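Kitchen & Table > Drinkware > Mugs > Clinedora Stoneground Red

Clinedora Stoneground Red Mug

Every mug on the market is now "heirloom quality," and I sell enough of them to know how little that means. So I'll start with what the maker claims and then tell you which parts I'd repeat to a customer standing in front of me.

Clinedora says the red is fade-proof, the shape keeps coffee hot longer, and the handle is "sculpted for every hand." The red I'll give them, with a condition. The heat claim I don't believe. The handle depends on whose hand.

What you get is a ceramic mug in brick red, white inside, with a white rim. The body is wider low down and pulls in a little toward the top. A narrower opening ought to slow the cooling a bit, on paper. I filled one of these and a plain straight-sided mug from the same pot, left both on the counter, and went back to them a few times. I couldn't tell which was which with my eyes shut. If hot coffee an hour later is what you want, buy something with a lid.

The shape does have a use. With the weight down low, it feels steadier than the tall, skinny mugs the Gondville warehouse keeps trying to send me. It will still go over if you catch it with a sleeve.

The white interior is a matter of taste. I like it, as I can see how strong I've made the coffee, and I can also see when the mug needs a proper scrub. Tea drinkers should expect a brown ring. Baking soda and a damp cloth took it off mine. Skip the steel wool, whatever the leaflet says about "lifetime glaze."

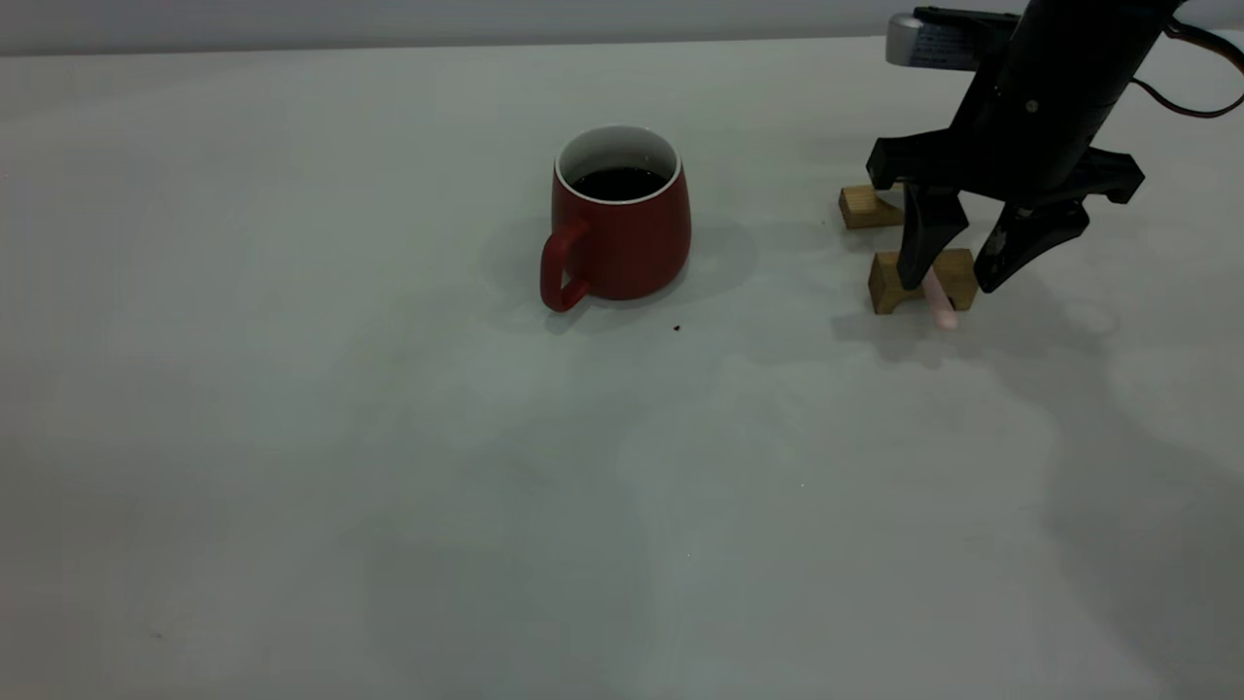
Noura Mahasneh wrote in to say I was being too kind about the handle. She has big hands, can get two fingers through it and no more, and ends up holding the body of the mug, which is too hot for the first few minutes. She still uses hers every morning, but she wanted it on the page, so it's on the page.

I agree with most of that. Two fingers is comfortable for me and three is a squeeze. If you like your whole fist through a handle, look at the Abou Jaoude diner mug instead. It's uglier and it chips, but there's room.

Dishwasher: the box says yes. I ran four of them through on the top rack from April on, and the red looks the same to me as the one I kept on the shelf. That's the condition I mentioned - top rack only. I haven't tested the bottom rack and I'm not going to promise anything for it.

Microwave: also yes, according to the box. I've had no trouble, though the handle got warmer than I'd like after 90 seconds.

Color: the red varies between batches. The last delivery was a shade browner than the one before. If you're adding to a set you already own, don't count on a match, and please don't send me a photo taken under a yellow bulb and ask me to pick one out. I can't.

Sold singly or in a box of 6. The box is plain cardboard with dividers and saves you very little money, so buy it only if you need that many. There's no matching saucer. A "Sturport" saucer gets listed beside it on other sites, and it's a different red entirely.

Is it worth the price? If you want a solid, everyday mug in a color that doesn't look like everyone else's gray, yes. If you're paying extra for the heat story on the label, save your money.

Returns are accepted unused, in the original wrapping. A coffee stain counts as used.

Questions about stock or batches: ask for Lilla Kun at the front counter | All rights reserved | Back to top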